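공유 20 댓글 7

한 학기짜리 라이브 음반: 클럽 Padwood 공연 녹음 및 믹싱 프로젝트 결과 보고서

공연음향실습 팀 프로젝트
제출일 2021년 3월 16일

1. 들어가며

우리 조의 원래 주제는 '소규모 공연장의 잔향 특성과 관객 만족도의 상관관계'였다. 제목만 보면 학회에 내도 될 것 같은데, 관객 만족도를 조사하려면 관객이 있어야 한다는 문제가 있었다. 계획서를 내고 얼마 안 되어 설문을 돌릴 예정이던 공연들이 차례로 취소되었고, 상관관계의 두 변수 중 하나가 통째로 사라졌다. 교수님께서는 남은 변수로 무엇을 할 수 있을지 생각해 보라고 하셨다.

그래서 바꾼 주제가 '작은 클럽에서 하는 밴드 공연을 우리 손으로 녹음해 음반 한 장 분량으로 완성하기'다. 조원 모두가 처음에는 이쪽이 더 쉬울 거라고 믿었다. 설문지를 만들 필요도 없고 통계 프로그램을 돌릴 일도 없으며 좋아하는 음악을 실컷 들으면 되는 일이었으니까. 마지막 부분은 맞았다. 같은 노래의 베이스 드럼만 따로 골라 듣는 것도 음악 감상으로 친다면 말이다.

이 보고서는 준비, 녹음, 믹싱, 시청 평가의 순서로 쓰되 실패한 부분을 조금 더 길게 적는다. 성공한 부분은 결과물을 들어 보면 되지만 실패한 부분은 결과물에 없기 때문이다.

2. 대상 밴드와 공연장

녹음 대상은 교내 연합 동아리 출신 4인조 밴드 Clurau로 정했다. 기타 둘에 베이스와 드럼이라는 전형적인 편성이고, 장르는 본인들 말로는 '느린 개러지'다. 개러지가 느리면 무엇이 되는지에 대해서는 조 안에서도 의견이 갈렸다. 나는 그냥 록이라고 생각한다. 섭외 이유는 세 가지쯤 댈 수 있겠지만 결정적인 것은 출연료가 없었다는 점이다. 밴드는 녹음본을 받고 우리는 학점을 받기로 했다. 지금까지도 어느 쪽이 더 남는 장사였는지 잘 모르겠다.

공연장 Padwood는 상가 건물 지하에 있는 클럽이다. 좌석을 다 펴면 더 들어가지만 8월 공연 당시에는 거리 두기 때문에 정원이 30명이었다. 천장이 낮고 무대 왼쪽 벽은 콘크리트가 그대로 드러나 있으며 오른쪽 벽에는 두꺼운 커튼이 걸려 있다. 음향적으로는 좌우가 서로 다른 건물에 속해 있는 셈이다. 사전 답사 때 무대 가운데서 손뼉을 쳐 보았더니 왼쪽에서만 대답이 왔다.

이 비대칭을 두고 조원들 사이에 꽤 진지한 토론이 있었다. 한쪽은 왼쪽 벽에도 담요를 걸어 소리를 죽이자고 했고, 다른 쪽은 그게 이 클럽의 소리이니 그대로 담자고 했다. 나는 후자였다. 철학이 있어서 그랬던 것은 아니고 담요를 지하까지 나를 사람이 나였다. 결국 담요는 드럼 뒤쪽에만 걸었다. 나르는 사람은 그래도 나였다.

3. 장비

마이크와 스탠드는 학교 장비실에서 빌렸다. 장비실 대여 규정은 이 프로젝트에서 읽은 문서 가운데 가장 길었고, 반납 시각에 관한 조항이 특히 문학적이었다. 모자라는 케이블과 다이렉트 박스는 Hughes라는 합주실에서 하루 빌렸는데, 합주실 예약을 하면 대여료를 빼 준다고 해서 쓰지도 않을 방을 예약했다. 나중에 계산해 보니 그냥 대여료를 내는 쪽이 쌌다. 예산 담당이 나였으므로 이 부분은 길게 쓰지 않겠다.

녹음은 공연장 믹서에서 각 채널을 따로 뽑아 노트북으로 받는 방식을 택했다. 버퍼 크기는 1,024 샘플로 잡았다. 실시간으로 이펙트를 걸어 모니터할 일이 없으니 지연이 커도 괜찮고, 대신 노트북이 중간에 숨을 거둘 확률이 줄어든다. 수업 시간에 배운 내용 중 현장에서 그대로 통한 것은 이것이 처음이었다. 리허설 때 어느 조원이 더 작은 값이 전문가 같아 보인다는 이유로 낮춰 보았다가 첫 곡 후렴에서 지직거리는 소리를 얻었고, 조용히 원래대로 돌려놓았다.

마이크 배치는 교과서를 따랐다. 베이스 드럼과 스네어에 하나씩, 심벌 위로 한 쌍, 기타 앰프마다 하나씩, 베이스는 다이렉트 박스, 보컬은 공연장 마이크를 그대로 썼다. 여기에 객석 소리를 받을 마이크 한 쌍을 뒤쪽 벽 가까이에 세웠다. 이 마지막 한 쌍이 나중에 제일 많은 일을 하고 제일 많은 욕을 먹는다.

배치도는 방안지에 미리 그려 갔다. 드럼이 생각보다 객석 쪽으로 나와 있어서 도착하자마자 쓸모가 없어졌지만, 뒷면이 비어 있어서 곡 순서를 적는 데 썼다. 배치도를 잃어버리지 않은 것은 그 덕분이다.

4. 녹음 당일

밴드는 일곱 곡을 연주했다. 앞의 여섯 곡은 연습곡집에 있던 것이고 마지막 곡은 신곡이라고 했다. 신곡이라는 사실은 무대 위에서 들었다. 우리가 받은 곡 순서표에는 마지막 칸에 물음표가 찍혀 있었는데 조원들은 그게 제목인 줄 알았다.

리허설에서 레벨을 맞춰 두었으나 본 공연에서는 모든 것이 더 컸다. 책에 늘 나오는 이야기이고, 수업 노트에도 밑줄까지 그어져 있었다. 관객이 있으면 연주자는 더 세게 친다. 서른 명이 마스크를 쓰고 앉아서 박수만 치는데도 그랬다. 여유를 충분히 남겨 두었다고 생각했던 스네어 채널이 첫 곡 두 번째 소절에서 빨간불을 켰고, 게인을 내리는 동안 한 소절이 지나갔다. 완성본 첫 곡에서 스네어가 살짝 뒤로 물러나는 듯한 순간이 있다면 그것은 편곡이 아니고 내 손이다.

관객은 함성과 합창이 금지되어 있었다. 라이브 음반에서 함성이 얼마나 큰 몫을 하는지는 그게 없어지고 나서야 알았다. 곡이 끝나면 박수가 나오고, 박수가 끝나면 냉장고 소리가 난다. Padwood의 바 안쪽에 있는 냉장고는 객석 마이크에서 대단히 좋은 소리로 녹음되었다. 저역이 단단하고 잡음이 적다. 우리가 녹음한 것 중 가장 균형 잡힌 소리일지도 모른다.

네 번째 곡에서 기타 줄이 끊어졌다. 줄을 가는 동안 보컬이 관객에게 말을 걸었는데, 관객은 대답을 할 수 없으니 박수로 응했다. 질문이 '다들 어떻게 오셨어요'였으므로 의사소통이 원활했다고 보기는 어렵다. 이 부분은 편집에서 빼려고 했다가 조원 전원의 반대로 살렸다. 시청 평가에서도 제일 반응이 좋았던 대목이 여기다. 연주가 아니라서 밴드에게는 아직 말하지 않았다.

마지막 신곡은 예상보다 길었다. 노트북의 남은 저장 공간을 계산해 두었으나 물음표의 길이까지는 계산하지 못했다. 다행히 곡이 먼저 끝났다.

5. 믹싱

믹싱에는 계획보다 훨씬 많은 시간이 들었다. 계획서에는 20시간이라고 적었는데, 이 숫자가 어디서 나왔는지 물어보았더니 조원 중 아무도 기억하지 못했다. 보기 좋은 숫자라서 적은 것 같다. 처음 며칠은 모두 모여서 작업했으나 네 사람이 한 스피커 앞에 앉아 있으면 각자 자기가 좋아하는 악기를 올려 달라고 한다. 결과적으로 모든 악기가 올라가고 전체가 찌그러진다. 이 과정을 두 번 반복한 뒤 곡을 나누어 맡기로 했다.

곡을 나누자 이번에는 곡마다 다른 밴드가 되었다. 누가 맡은 곡은 드럼이 체육관에서 연주하는 것 같고, 누가 맡은 곡은 보컬이 귓속에 들어와 있었다. 내가 맡은 곡은 베이스가 건물 밖에서도 들릴 정도였다고 한다. 그래서 한 곡을 기준으로 정해 놓고 나머지를 거기에 맞추었다. 기준곡은 투표로 정했고 전원이 자기 곡을 찍는 바람에 가위바위보로 다시 정했다. 객관적인 방법은 아니지만 재현 가능한 방법이기는 하다.

가장 어려웠던 것은 객석 마이크의 처리였다. 올리면 현장감이 살아나는 대신 심벌이 번지고 냉장고가 앙상블에 합류한다. 내리면 깨끗해지는데 합주실에서 녹음한 것과 다를 바가 없어진다. 시도한 방법은 다음과 같다.

첫째, 객석 마이크를 무대 마이크와 시간을 맞추어 당겨 보았다. 박자의 번짐은 확실히 줄었으나 공연장이 작아졌다. Padwood는 더 작아질 여유가 없는 공간이다.

둘째, 저역을 깎고 냉장고 소리에 해당하는 대역을 좁게 눌렀다. 효과가 좋았다. 단, 같은 대역에 베이스의 낮은 음 하나가 살고 있어서 그 음이 나올 때마다 베이스가 잠깐 자리를 비운다. 밴드의 베이시스트는 눈치채지 못했다고 했고, 기타리스트는 전보다 좋다고 했다.

셋째, 곡 중에는 내리고 곡 사이에는 올렸다. 라이브 음반에서 흔히 쓰는 방법이고 우리도 결국 여기에 정착했다. 오토메이션 곡선을 손으로 그렸는데, 너무 빨리 올리면 관객이 벽장에서 튀어나오는 것처럼 들린다. 마지막 박이 울리는 동안 천천히 올리는 것이 요령이었다.

왼쪽 콘크리트 벽의 반사는 그대로 두었다. 왼쪽 기타가 오른쪽 기타보다 늘 조금 더 화가 나 있는 것처럼 들리는데, 밴드에 물어보니 평소에도 그렇다고 했다.

잔향 이펙트는 마지막까지 논쟁거리였다. 실제 공간에서 녹음한 소리에 가짜 공간을 덧씌우는 것이 옳은가를 두고 조별 메신저에 글이 길게 쌓였고, 그러는 사이에 보컬에만 짧은 잔향을 거는 것으로 이미 작업이 끝나 있었다. 아무에게도 묻지 않고 작업을 끝낸 조원의 결과물이 제일 좋았다. 민주주의에 대해 많은 것을 생각하게 하는 경험이었다.

6. 제목과 표지

완성본의 제목은 밴드가 정했다. Tiltidia. 뜻을 물었더니 뜻은 없고 발음이 좋다고 했다. 검색했을 때 다른 음반이 나오지 않는다는 점은 분명한 장점이다. 신곡의 제목도 이때 정해졌는데, 끝내 물음표로 남았다. 파일 이름에 물음표를 쓸 수 없어서 우리 폴더에는 '물음표_최종_진짜최종'이라고 되어 있다. 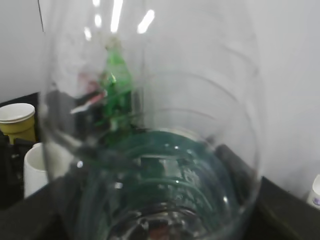 유리를 통해 본 초록색 병

표지 디자인은 우리 과제의 범위가 아니라고 여러 차례 말했으나 조원 중 한 명이 시안을 만들어 왔고, 밴드도 시안을 만들어 왔고, 둘은 서로 전혀 닮지 않았다. 채점 기준표에 표지 항목이 없다는 것을 확인한 뒤 나는 이 논의에서 빠졌다. 음반은 현재 표지 없이 공유 폴더에 올라가 있다. 글자 크기에 관한 합의가 이루어지면 표지가 생길 것이다.

7. 시청 평가

원래 주제에서 살아남은 유일한 유산이 설문이다. 같은 수업을 듣는 학생들에게 객석 마이크를 올린 판과 내린 판, 그리고 곡 사이에서만 올린 최종판을 순서를 섞어 들려주고 어느 쪽이 좋은지 물었다. 헤드폰은 각자 가진 것을 쓰게 했으므로 조건이 통제되었다고 하기는 어렵다. 한 응답자는 지하철에서 들었다고 자유 의견란에 적었다. 그 사람은 객석 마이크를 올린 판이 가장 현장감 있다고 했는데, 어느 현장을 말하는 것인지는 알 수 없다.

전반적으로는 최종판이 가장 고른 평가를 받았다. 객석 마이크를 계속 올려 둔 판은 좋아하는 사람과 싫어하는 사람이 뚜렷하게 나뉘었고, 내린 판은 대체로 '깔끔하다'는 평을 받았다. 자유 의견을 읽다 보면 '깔끔하다'가 칭찬이 아닌 경우가 많다는 것을 알게 된다. 응답자가 적고 대부분이 우리 조와 점심을 같이 먹는 사이이므로 통계 처리는 하지 않았다. 표본을 늘리자는 의견이 있었지만 늘어날 표본도 전부 같은 식당에 다닌다.

밴드의 반응은 따로 적는다. 네 사람 모두 만족한다고 했고, 네 사람 모두 자기 소리만 조금 더 키워 줄 수 있느냐고 물었다.

8. 잘되지 않은 점과 다음에 바꿀 점

- 레벨을 맞출 때는 리허설 소리를 믿지 말고 지금보다 넉넉하게 내려 둘 것. 노트에 밑줄 그은 내용은 현장에서도 읽을 것.
- 곡 순서표의 물음표는 반드시 물어볼 것.
- 객석 마이크는 냉장고에서 떨어뜨려 놓을 것. 공연장에 부탁해서 냉장고를 잠시 끄는 방법도 있겠으나, 안에 든 것의 가격을 듣고 부탁하지 않기로 했다.
- 줄이 끊어질 때를 대비해 여분 기타를 옆에 둘 것. 단, 그랬다면 이 음반에서 제일 재미있는 대목은 없었을 것이다.
- 믹싱 담당을 처음부터 한 사람으로 정하고, 나머지는 간식을 맡을 것.
- 합주실을 예약하기 전에 계산기를 쓸 것.

기술적으로 가장 아쉬운 것은 드럼 위 마이크의 높이다. 천장이 낮아서 심벌에 너무 가까이 붙었고, 그 때문에 크래시가 나올 때마다 나머지 드럼이 작아진 것처럼 들린다. 이퀄라이저로 어느 정도 눌렀지만 녹음된 균형을 나중에 고치는 데는 한계가 있었다. 다음에는 드럼 앞쪽 낮은 위치에 한 쌍을 세워 비교해 보고 싶다. 같은 공연장에서 같은 밴드로 한다면 차이를 제대로 볼 수 있을 텐데, Clurau의 드러머가 그 사이에 심벌을 더 큰 것으로 바꾸었다.

9. 마치며

공연을 보러 가면 예전에는 노래를 들었다. 요즘은 천장 높이를 보고 냉장고 위치를 확인한 다음 노래를 듣는다. 이것이 수업 목표 중 '비판적 청취 능력의 함양'에 해당하는지는 채점하시는 분의 판단에 맡긴다.

프로젝트의 산출물은 믹스가 끝난 음원 일곱 곡, 곡별 작업 일지, 채널 목록, 설문 원본이다. 작업 일지는 뒤로 갈수록 짧아지며 마지막 날의 일지는 '됨'이라고만 적혀 있다. 장비는 모두 제시간에 반납했다. 스탠드 나사 하나가 남는데 어느 스탠드 것인지 아직 찾고 있다.

관련 글
- 합주실에서 드럼 녹음할 때 저지른 실수 모음
- 기말 공연 음향팀 작업 일지
- 온라인 공연은 왜 박수 소리가 어색한가
- 장비실 대여 규정 읽는 법
- 보컬 마이크 비교 시청 결과 (팀 프로젝트)

공연음향실습 과제 게시판 | 문의는 게시판 쪽지로 | 게시물의 저작권은 작성자에게 있습니다 | 맨 위로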